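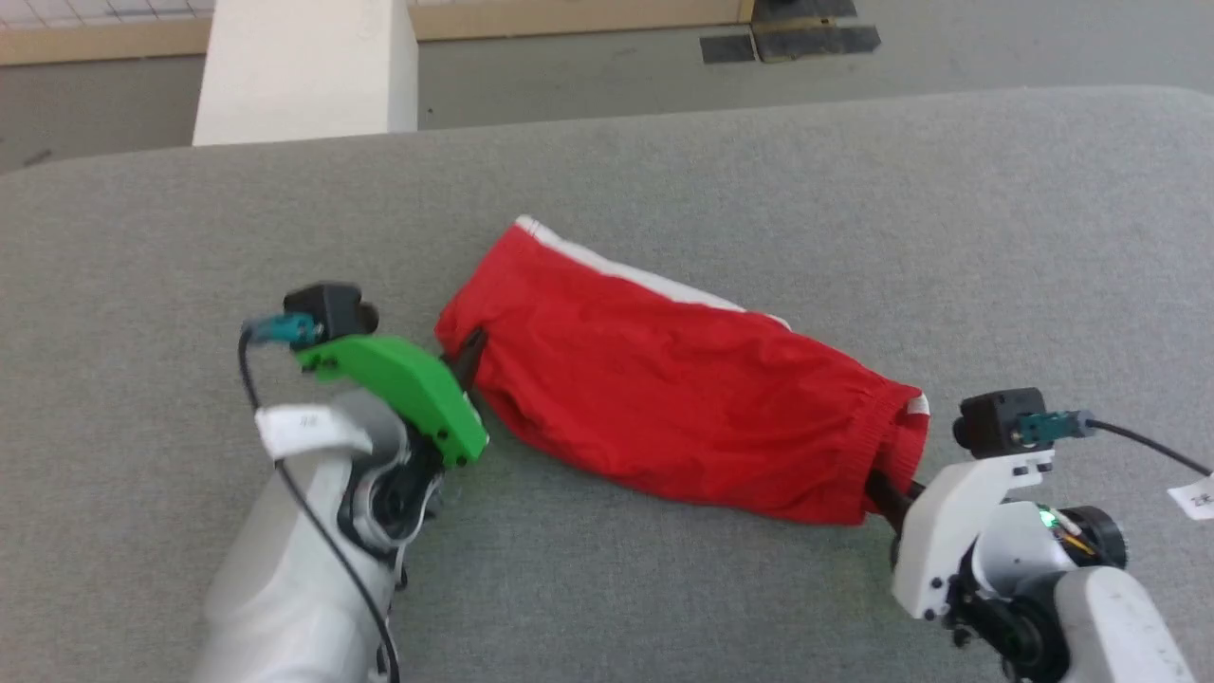
Both grippers on the red garment, left and right ends held.

Urnari garment handling, late release episodes
README, version of July 29, 2018

Please read the section "What went wrong" before you train anything on this data or repeat the task on your own arms. The recordings contain a fault which is not easy to see in the video, and it can hurt a hand or damage an arm.

Summary

Urnari is a set of recordings of two robot arms that work on clothing over a padded surface. One arm is called left and one is called right, always as seen from the robot. Each arm has a two-finger gripper and a camera at the wrist. A third camera looks down from the head. The arms were operated by a person with two hand controllers, and the software between the controllers and the arms is called Prorkari.

The set has 347 episodes. In 37 of them one gripper stayed closed after the command to open was already sent. We call this a late release. These episodes are marked and are kept in the set on purpose.

What went wrong

The task asks the operator to take a garment at two ends, stretch it until it is flat, lower it and open both grippers. In the late release episodes one gripper opens at the right time and the other does not. In the worst ones both arms already begin to move to the rest position, and the garment is pulled between the arm that still holds and whatever it is caught on. In two episodes this was the finger of the other gripper.

The arms did not stop by themselves. The stop limit in Prorkari is set on the load of the arm joints, and a piece of cloth gives a load which grows slowly. It stayed under the limit for most of the movement. The operator pressed the stop button, the arms held their position, and the garment was still under tension at that moment. This last part is important. After a stop the arms look calm, but when the cloth comes free the fingers can jump.

Eglė Sakalauskas had a small cut on the thumb from this. She reached in to free a waistband by hand after the stop, and the right gripper then closed fully. It was not serious and she finished the day's work, but we changed the procedure the same evening (see "Rules for working near the arms").

Cause, as far as we know

The open command for each gripper is sent once, without a check that it has arrived. When the wrist camera and the gripper send at the same moment on the same line, the command can be lost or can wait in the queue. The longest wait we measured was 163 control cycles. We first suspected the finger plates, then the elastic of the clothes, and we lost much time with both. The fault could be repeated with no garment at all, and so the clothes are not the reason. They only make it dangerous.

We do not know why the right gripper is affected more often than the left. The cable of the right wrist camera was replaced in March and the fault came back. If somebody can explain this we will be glad to read it.

What is not the cause:

Finger plates. We changed them for new prints and the result was the same.
Power supply. The voltage was logged and is steady in all marked episodes.
The operator. The button state is recorded, and it shows a clean release every time.

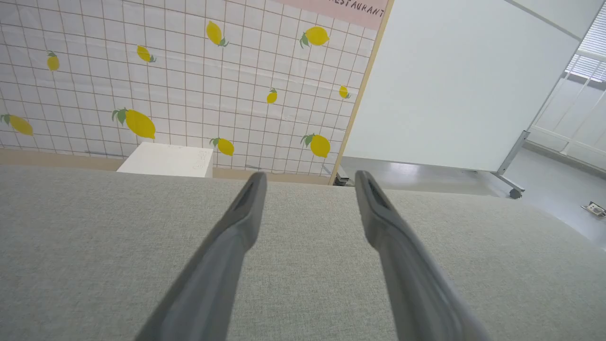

Wrist camera view with the fingers open, lemon backdrop and whiteboard behind.

How to see the fault in the data

The head video alone is not enough. From the head, a closed gripper inside a fold of cloth looks much like an open one. The wrist video is better, as both fingers are visible there and the gap between them can be judged directly. Even so, please use the numbers and take the video only as a second check.

For each gripper there are two columns. The column grip_cmd is what was asked, and grip_pos is where the fingers were. In a normal episode grip_pos follows grip_cmd with a short delay. In a late release grip_cmd goes to open and grip_pos remains flat for a while, then drops fast. The length of the flat part is stored in late_cycles. A value of 0 means that no late release was found.

We mark an episode as faulty when late_cycles is larger than 5. Below this value the difference comes from normal friction and we could not separate it from noise.

Folders and files

episodes/ has one folder for each recording, with head.mp4, left_wrist.mp4, right_wrist.mp4 and state.csv.
index.csv has one row for each episode: garment, colour, operator code, late_cycles, side, stop_pressed.
notes/ has the short remarks that the operator wrote after a stop. Some are in Lithuanian. A translation is next to the original.
tools/check_release.py reads state.csv and writes late_cycles again, in case you want another limit.

The time in state.csv is the time of the arm computer. The videos have their own clock and are aligned afterwards. Do not use the videos to measure a delay.

Known limits of the data

All episodes were recorded in one room, and the light changes with the window. The backdrop with lemons on white tiles is in many wrist views, and a model may learn the backdrop instead of the hand position. We advise to crop or to mask it.

Trousers, shorts and shirts are covered. There are no socks, no towels and nothing with a metal zip.

A stopped episode ends at the stop. The freeing of the garment by hand is not recorded, and the final seconds should not be read as a finished task. In index.csv these have stop_pressed = 1. We removed them from the training split, but they are in the full split.

The remark "elastic caught" in notes/ was written before we knew the cause. We left the remarks as they were written. Please do not use them as labels.

Rules for working near the arms

These are the rules we follow now with this set-up. Your arms may need stricter ones.

1. No hand between the grippers while they hold the same piece, also when the arms are standing still.
2. After a stop, cut the gripper power first and the arm power second. Support the arm before the second step.
3. Release the cloth from the side with less tension.
4. Read grip_pos on both sides before sending the arms to rest. If one side does not show open, do not move.
5. Check that the wrist camera cables are not under the arm before starting again.

Status of the repair

From Prorkari 5 the open command is repeated until grip_pos confirms it, and the arms refuse to go to rest before that. We tested it with empty grippers and with shirts. Mansilla, the second pair of arms, has the new version and has shown no late release until now, but it has been used much less. Pornia, the older pair on which all the Urnari episodes were recorded, still runs the old version – its gripper boards can not store the new one. For this reason Pornia is used only with a second person at the stop button.

Contact

Vaida Sakalauskas keeps the data and answers questions on the columns and the splits. For questions on the incident or the working rules, please write to Eglė Sakalauskas. If you find a late release in an episode which we have marked as 0, send us the episode number and the side, and we will correct index.csv in the next version.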